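Remembering where you put things: household tips for a forgetful memory

Most of what gets lost in a house was put down by the person looking for it. The trouble starts at the moment of putting down, when your mind is already on the next job. These are the habits I use at home and in the workshop. None of them costs much.

Say it out loud

When you put something in an unusual place, say the place aloud: "passport, blue folder, top shelf". It feels silly for a week or so. Speaking makes you pay attention for a second or two, and a memory you never formed can't be called up later. Use the name of the thing and the name of the place, in that order. Mumbling "there we go" doesn't help.

The same works for the iron, the back door and the gas. Say "iron off" while your hand is on the switch. If you only say it in the hall you will still wonder halfway down the road.

Put it where you first looked

When you do find a lost item, don't return it to where it turned up. Take it to the first place you searched. That is where your head thinks it lives, and arguing with your head is hard work. Our tape measure used to have a proper hook in the shed. I always looked in the kitchen drawer first, so it stays in the kitchen drawer now.

Search once, properly

People in a hurry check the same three spots over and over. Start at the door and go round the room one way, moving things as you go. Lift the newspaper, open the tin. A thing is often missed because you are picturing it the wrong way up or in its old case. Before you start, ask yourself what it would look like with only a corner showing.

If you have gone round once and not found it, stop and do something else for a bit. Then go to the last place you remember using it.
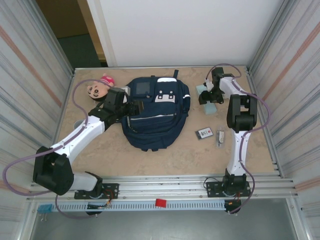
Tie the new job to an old one

A tablet, a watering can or a water filter is easy to forget if it has a time but no partner. Fix it to something you do without thinking. Tablets go beside the kettle. Houseplants get watered after the bins go out. Lovely Lacson, who wrote to me from Drimura, changes her smoke alarm battery each April when she gets the garden chairs out, and has not missed one yet.

Choose a partner that happens exactly as often as the new job needs. Tying a monthly job to a daily one will fail, as you'll get used to ignoring it.

Lists that get read

Keep one list for the shopping and one for repairs. Write the repairs list as things you can do: "buy washer for bathroom tap", never just "tap". A single word will sit there for months.

Keep the repairs list at 5 items. Anything more goes on a second sheet in a drawer, and moves up when there is room. My own sheet once ran over both sides and I stopped reading it altogether.

Cross items out with a line you can still read through. It is useful to know later that you did bleed the radiator.

Labels for the shed and loft

Number the boxes and keep a notebook saying what is in each. Write the number on two sides and the lid, in thick marker. Masking tape dries out in a loft, so use a proper parcel label or write on the box itself.

Don't label anything "miscellaneous" or "bits". If you can't name what is in a box, sort it before it goes up the ladder.

Screws and small fittings from something you are taking apart should go in an old egg box, one hollow for each stage, starting at the left. Put them back from the right. If you are stopping overnight, shut the lid and write the name of the job on it.

When two people remember differently

Both may be sure and both may be wrong. Feeling certain is a poor guide to who moved the stepladder. Check the places both people named before going any further, and write down where it was found if the same thing has gone missing before.

Updated January 2026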